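3. The plate task

By January we had settled on crockery. Our club meets in one long room at Sasterby, and everyone who comes through the door already knows what sorting out a pile of plates feels like, so we never have to explain the goal twice. The arms only have to gather up plates and get them over to a rack, but plates are thin and shiny and they slide, and I love them for it (most of my students do not!). We called the task Stullis, after a very silly afternoon with a label maker, and the name has stuck to the code as well.
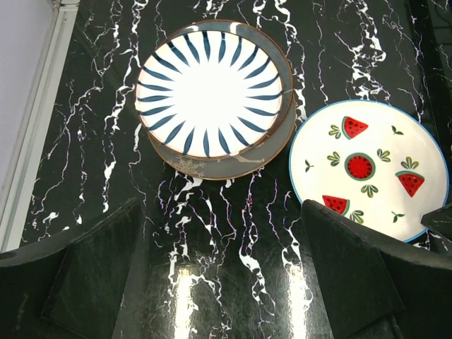
Rolero Peng

I chose a glossy black marbled top on purpose. Glare runs down it in long pale streaks, right between the fingers, and a student who has tuned everything on a matt desk gets a nasty surprise in the first ten minutes. The plates are a mixed bag too. One is white with dark blue brushstrokes coming in from the rim, and it sits a little off-centre on a larger grey one, so a learner who aims for the middle of the top plate is aiming wrong for the one underneath. Then there's the watermelon plate, everybody's favourite, with so much going on in the middle that our first edge finder kept locking on to the fruit.

The students drove the arms by hand in pairs, one person to each side, and we kept every run, good or bad. That gave us 284 runs by the end of term, of which 76 were set aside for testing. I had hoped for more, but pairs need time to stop bickering about who goes first, and I'd rather have that argument happen than skip it. 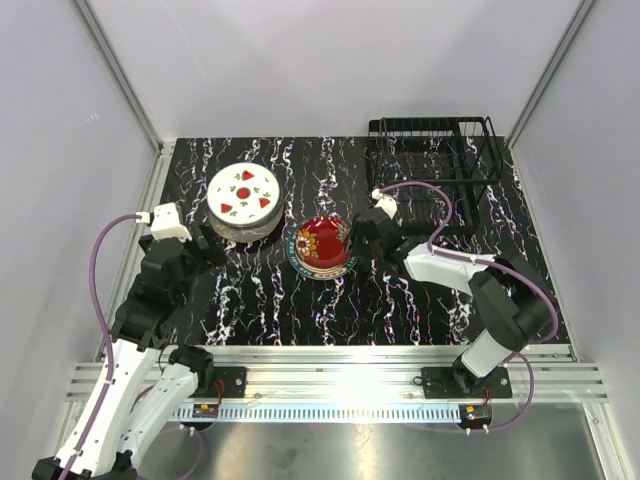 Figure 2. The two-arm set-up, with the stacked plates, the red plate and the wire dish rack at the back right.

The red plate was our troublemaker. It lies flat, so there's very little rim to get hold of, and the younger pairs tended to push it along the table until it met something. We left those runs in. When we trained on the lot, the arms copied the pushing quite faithfully, and the students were delighted to spot their own bad habits coming back at them. Section 4 goes through the scores pair by pair.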